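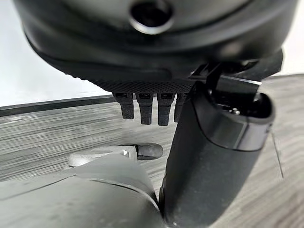

Hand technician / bench minder, part time to start
Stellatbridge, Hova site

We need someone to look after the robot hands. Two cells, one hand on each, and they get through fingers faster than we can keep up with. At the moment whoever is nearest does the repair and it shows.

Start: February, sooner if you can
Hours: 21 a week, mostly mornings, Tuesday is a full day (that's when both cells stop for service)
Reports to: Njål Midtbø

What you'd be doing

Morning check on both hands before the first run. Fingers, thumb, wrist cover, camera. Curl each finger on its own, then all together, listen for clicking. Anything stiff comes off and goes to the bench.

Swapping finger tips. The rubber wears and splits. You'll do a lot of these.

Thumb socket screws. Small, silver, easy to drop, they work themselves out over a long run. Check every one, every Tuesday, mark with the paint pen. If you lose one inside the housing the cell does not start until it's found, no exceptions.

Mesh at the knuckles. Look for snags and pulled threads. Do not glue it. Someone glued it.

Re-zeroing after any repair. The Chávez cell has a script for this, the Caso cell you do by hand from the sheet on the door. Takes 9 minutes once you've got the knack, first time will be more like an hour.

Keeping the spares drawer and the log straight. Log is at 564 entries and a fair few just say "fixed finger". Which finger, which cell, what was wrong with it. You'll be expected to write it properly and nag the rest of us untill we do too.

Who we're after

Steady hands, decent eyesight (glasses fine, bench magnifier provided). Somebody who has mended small things before: sewing machines, bikes, cameras, printers, hearing aids, watches, whatever it was. Robot experience nice but we can teach that bit. Patience with small screws can't be taught, we've tried.

You should be ok reading a wiring sketch and asking when it makes no sense. Some of ours don't.

No degree needed. No driving. Bench height adjusts so you can sit or stand. Floor is level, no steps into the cell room.

Before you apply

Cells are locked off and tagged before anyone reaches in. Always, including for "just a quick look". If that sort of thing gets on your nerves this won't suit you.

Some lifting when a whole hand comes off the arm, done with two people.

Pay is on the site technician scale, ask Njål for the current sheet. Paid training for the first 2 weeks, working alongside him on both cells. Chance of full time later in the year if the third cell goes ahead, can't promise it.

How to apply

Short note to Njål Midtbø, Stellatbridge, Hova. One page is plenty. Tell us one thing you repaired, what was wrong with it and how you found out. Photos welcome, need not be pretty. CV if you have one handy.

Shortlisted people come in for a morning, 9 till lunch, and do a tip swap and a re-zero with somebody next to them. Paid, travel refunded, bring the ticket or reciept.

Want to see the cells first? Come by on a Tuesday after 2, ring the side bell, front one is broken.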